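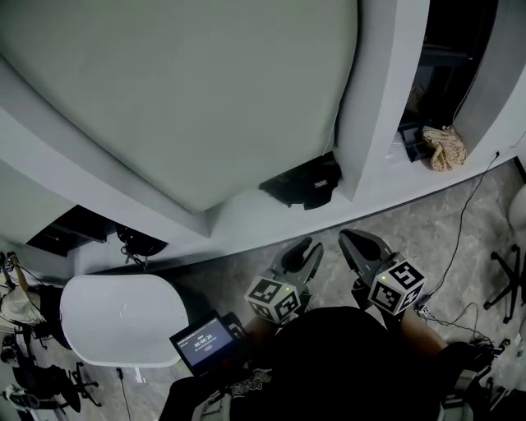
The marker cubes on the hand-held grippers, with the timer at 00:00:25.

I spent a happy April afternoon at Cluten, where Selvaraj Liyanage showed me the tracking software (and was very patient with my questions!). Each cube carries printed patterns, and his code works out the gripper's position from them -- even when one face is hidden. We replayed 38 recordings, and in 12 the path jumped at the same turn of the wrist. He's rewriting the smoothing step now, and I've promised to come back and see it.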